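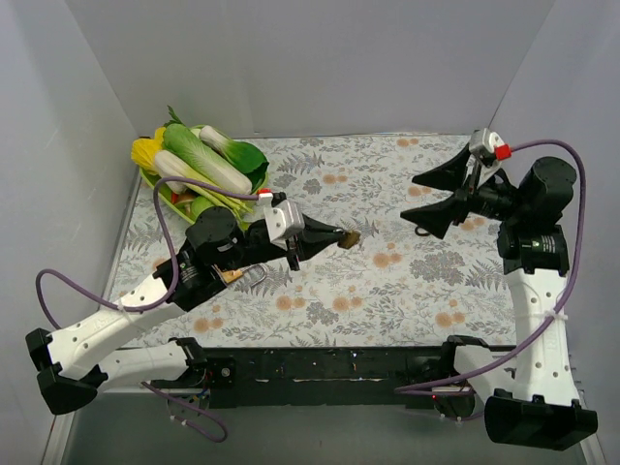 Pretend vegetables and play kitchens: your questions answered

2 min read

Do artificial vegetables really hold a child's interest?
They do, and for far longer than I expected! A corn cob, a big napa cabbage, a bok choy and a bundle of long green stalks will be a market stall before breakfast and soup by lunchtime. The leafy ones are my favourites, because children who have never met a bok choy start asking for one in the shops.

How many pieces should we start with?
Five is plenty for a toddler. Older children love a proper heap, so let the set grow slowly (birthdays are handy for this).

What's the best way to store them?
In an open tray, every time. A green plastic one is cheerful and wipes down in seconds. Lidded boxes look tidier, but things at the bottom get forgotten, and half the fun is rummaging.

Does the tablecloth matter?
I think it makes the whole game! Spread out something with ferns and peachy blossoms on white and you've got a garden, a picnic and a greengrocer's counter all at once. Smaller pieces show up nicely against a pale background too.

How do I clean them?
Warm water, a drop of washing-up liquid and a soft cloth. Leaves collect dust in the creases, so go in with an old toothbrush. Give everything 30 minutes on a towel before it goes back in the tray.

Can I mix different sets?
Please do. Sirkka Salminen wrote to us in June to say her two grandchildren run rival stalls, one with tiny vegetables and one with enormous ones, and the prices are outrageous.

Are they safe for babies?
Check the age label on each set and keep small pieces well out of reach of anyone who still puts everything in their mouth. Loose leaves or split seams mean it's time to retire that piece.

Any ideas for a first game?
Try "soup order". One person asks for two ingredients, the other finds them and serves up. Add another ingredient each round and see who forgets the radish!

Answers by Ermira Perić, updated 2024-11-14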